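Plirnard Institute of Technology
Department of Mechanical and Systems Engineering
Automation in Everyday Work — Course Handout, Unit 4
Can Machines Do Household Chores Yet?
Instructor: Shireen Cele
Laboratory sections: Damián Saavedra
Revised 26 May 2018

Purpose of this unit

Units 1 through 3 dealt with machines that work in places built for them. A welding cell on a shop floor is laid out so that each part arrives in the same position and at the same angle. Unit 4 turns to the home, where none of this can be assumed. Students are expected to have read the Cassim notes on grasping before the first meeting.

What counts as a chore

In this course a chore is a task with a stated start, a stated finish and a result that a second person can check. "Clean the kitchen" does not qualify. "Open the middle drawer fully" does. Most household work consists of many such short tasks joined together, and a failure early in the chain usually spoils the rest. Written work should always name the short tasks separately.

Kitchen tasks in simulation

The laboratory exercises use a simulated kitchen with a fixed arm. Students will write a controller that approaches a drawer, takes hold of its knob and pulls. A small round knob gives the fingers little to hold, and a poor grip may slip as the drawer begins to move. The second exercise concerns the microwave and its dials, which call for turning instead of pulling. 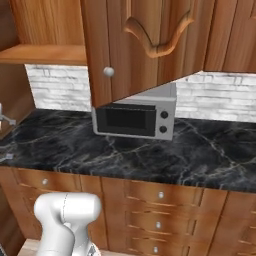
Can a robot that opens a drawer in simulation be expected to open one in a real home?

Only sometimes, and seldom at the first attempt. Friction, worn slides and small errors in measured position are hard to model, so a controller normally needs further adjustment on real furniture.

Reported results

Each group will run its drawer controller for 800 trials, moving the starting position of the arm between trials. Report the number of successes together with the number of trials. A success rate given alone will not be accepted. Last year's strongest group, working under the name Halia, recorded 122 failures in its first full run and traced most of them to the moment of contact with the knob. Its report is on reserve in the Ponska reading room.

Students should also record the time taken. A drawer that opens after 40 seconds has been opened, but few households would regard the machine as useful — speed and reliability are therefore graded separately.

Assignment

Submit a report of no more than 13 pages, including figures. State the task, the conditions and the point at which each failed trial stopped. Reports on the microwave exercise are due in July, at the final laboratory meeting. Questions about the software should be directed to Mr. Saavedra during laboratory hours.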